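Recording bimanual grocery demonstrations by remote control

Part two of the Mevia tabletop guide. Part one covers installation and building the scene file. This page assumes that the simulator starts, that both arms load without joint limit warnings, and that the leader devices show up in the device list.

Before you start

You need two leader arms, one foot pedal, and a machine that holds the control loop at 60 Hz with rendering switched on. Run the loop timer for a minute before recording anything. If the rate dips while a camera window is being resized, that is harmless. If it dips while the arms are moving, close the extra viewports and test again.

The pedal has two functions. A short press starts or ends an episode. A long press discards the current episode and resets the objects. Map both in the Wibisono panel under Input, then Pedal. The default mapping puts discard on a short press, and at least one afternoon of data has been lost to it.

Aligning the leaders

1. Rest both leader arms in their cradles.
2. Press Align. The simulated arms move slowly to match the leader joint angles.
3. Wait for both status lights in the panel to turn green.
4. Lift the left leader first and check that the left simulated arm follows. Repeat on the right.

If the arms are swapped, exchange the two USB ports and restart the panel. Do not swap them in the configuration file. The replay tool reads the port order stored in the episode header and will play the episode back mirrored.

Gripper range has to be calibrated separately. Squeeze each trigger fully, release it fully, and press Store. An operator with small hands will often stop short of full squeeze, and the simulated fingers then never close all the way. Fitriani Harahap added a trigger scale field for this reason. Set it per operator and leave it alone between sessions.

Choosing the views

Record one view that takes in both grippers and the whole working area, and at least one close view. Operators should drive from the wide view and glance at the close one for contact. Driving from the close view alone produces jerky approaches, as the operator cannot tell where the second arm is.

Two views from a grocery session, one with both arms and one close to the tabletop: 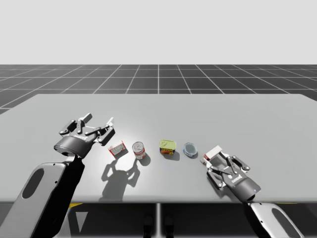
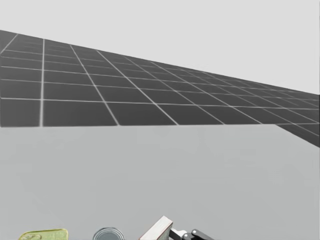 Check framing with the arms in a typical working pose and with an object in the grip. A close camera that looks well placed at the home pose can end up showing mostly bare table once work starts. Tilt is set in the scene file under camera, pitch. Change it by small steps and reload. If you change it after recording has begun, start a new dataset folder; the Uvby converter takes camera parameters from the first episode and applies them to all the rest.

Performing the task

Keep the free arm raised and still while the other one works. A hovering arm that drifts adds motion with no purpose, and the policy will learn it.

Approach an object in two stages. Bring the open fingers to a point a short distance from the surface you want to grip, stop, then close in along a straight line. The stop can be brief, but it should be there in every episode. Tadeo Barrientos trained on a set with and without the stop and found that the first version recovered better from a missed grasp.

Boxes: grip across the narrow sides. In simulation a light box will rotate around the first finger that touches it, so center the gripper before closing. If the box tips, continue the grasp if you can do it in one motion. Otherwise discard.

Cylindrical cans: come in with the fingers level and grip at mid height. Gripping near the rim lets the can swing when it is lifted.

Flat tins: these are the hardest. The finger pads need to reach the sides without pushing into the table. Lower the gripper until the contact readout flickers, raise it slightly, and close. Do not drag the tin to the table edge to get under it unless the task sheet calls for it.

Release height matters more than most operators expect. Open the fingers when the object is touching the destination surface. Dropping from even a small height gives the object a bounce that differs between physics step sizes, and the episode may fail on replay.

Ending an episode

Return both arms to the home region and hold for a second, then press the pedal. The home region is drawn as a green volume in the operator view only. It is not written to the recorded video.

Label the result right away. The panel offers Success, Partial and Fail. Use Partial when the final state is correct but an object was dropped or struck along the way. Keep the failures. They go in a separate split and are used for the recovery model.

Checking the data

Run replay on every session before upload. Replay sends the recorded joint commands through the simulator from the stored initial state and compares final object poses with the recorded ones. Our May set held 1,452 episodes, of which 1,338 passed replay. Most of the rest came from release height and from a physics step that had been changed on one workstation. Amirul Rondonuwu now locks the step size in the launcher.

Episodes that fail replay should be moved to the review folder. Deleting them breaks the episode index.

Common problems

Arm lags behind the leader: the smoothing filter is set too high. The value for this task is 2. Higher values feel comfortable and ruin short motions.

Fingers pass into an object: the collision mesh is missing. Reload the asset from the Ero library and check that the convex parts are listed.

Object slides after release: friction was left at the asset default. Copy the friction block from the scene template.

Alignment never turns green: one leader joint is past its soft limit in the cradle. Usually it is the wrist. Turn it back by hand and press Align again.

Operator notes go in the session log, including breaks and changes of operator. Ratih Wuisan maintains the log template, and Bayu Liem handles upload access. Part three covers conversion and train/validation splits.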